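Okton Birth Charts: Frequently Asked Questions

Last updated November 15, 2024

These answers cover how charts are calculated, stored and printed. For billing, use the form on the Account page.
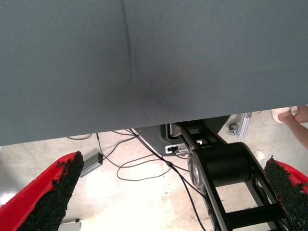 Reading time: 3 min

What do I need to order a chart?
Date of birth, place of birth and time of birth. The place should be the town where the birth happened, even if the family lived elsewhere. Enter the time as local clock time. Do not subtract daylight saving yourself. The form does this from the date and place, and correcting it twice puts the chart off by an hour.

How exact does the birth time have to be?
The rising degree moves one degree in four minutes on average. A time rounded to the nearest quarter hour can shift it by a degree or two, which matters only near a sign boundary. The Moon moves about half a degree per hour. The slower planets hardly change over a day.

I don't know my birth time. Can I still get a chart?
Yes. Tick "time unknown." The chart is then set for noon and printed without houses, rising sign or midheaven. The Moon is given as a range. If it changes sign that day, both signs are listed.

Which house systems are offered?
Two: Placidus and whole sign. Placidus is the default. Above the polar circles Placidus cannot be worked out for every degree, so those charts are switched to whole sign and a note is printed under the wheel.

Why does my Sun sign differ from the one in the newspaper?
Newspaper columns use fixed dates. The Sun does not enter a sign on the same date or at the same hour each year. If you were born on the first or last day of a sign, go by the chart.

Tropical or sidereal?
Tropical by default. Sidereal can be selected under Options, Zodiac. The two give different sign positions for the same birth, and a sidereal chart should not be read with the tropical text.

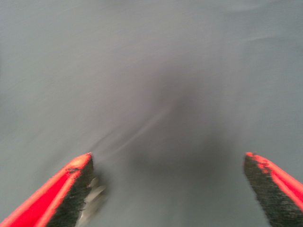
Gray surface, blurred

What is the difference between the Tremico and Retamal reports?
Tremico is the short report. It covers the Sun, Moon and rising sign and costs nothing extra with a chart. Retamal adds all planets, houses and major aspects. It runs to 3,000 words when a birth time is given and is shorter without one. Neither report contains predictions.

What orbs are used for aspects?
Eight degrees for aspects involving the Sun or Moon, six for the rest. Minor aspects are off unless selected, and use 2 degrees.

My town is not in the list.
The list for smaller countries is incomplete. The last update added 894 places; the next is planned for December. Until then, choose "Enter coordinates" and type latitude and longitude in degrees and minutes. West and south are negative. Check the time zone shown before you submit.

Can I add my own notes?
Each chart has one note field, limited to 520 characters including spaces. Notes do not appear on the printed page unless "Print notes" is ticked.

Can I import charts from Groltberg?
Yes, as a comma-separated file. House settings are not carried over and must be set again. Charts with no time arrive as midnight charts. Open each one and tick "time unknown."

How do I correct a mistake in a saved chart?
Open the chart, choose Edit, change the entry and select Recalculate. Reports ordered before the change keep the old positions until you generate them again. There is no charge for this.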